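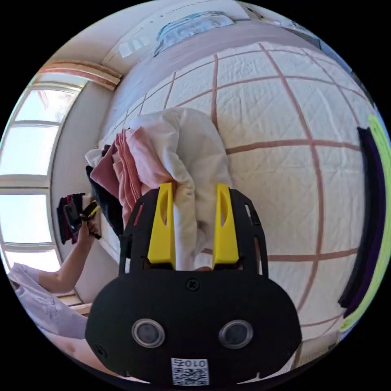
Laundry day at the Stivau flat (hello!). I do all my folding on the bed, and the big squares on the bedspread are brilliant for lining up edges. The pinks went in one heap next to the white cloth, with the darks tucked in underneath. I've had this cover since June and it still makes me happy.
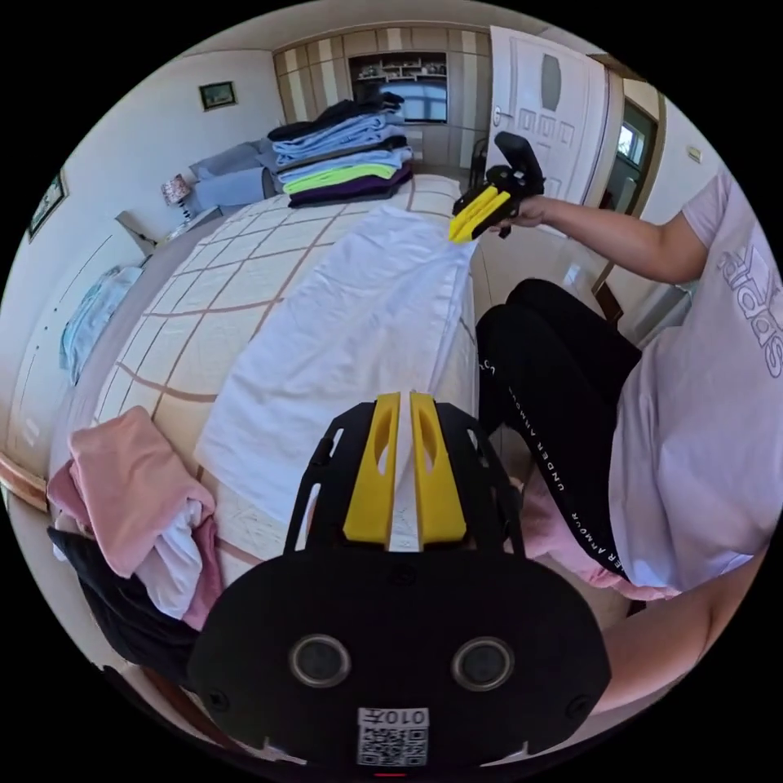 Long white cloth

Laid out down the middle of the bed, still a bit wrinkly, with the folded stack up at the far end. I do love that lime green one in among the navy and purple!

Coming next

The airing cupboard, all 16 shelves and baskets of it (wish me luck). Ro-un Koo, yours is the first comment I'm answering, promise.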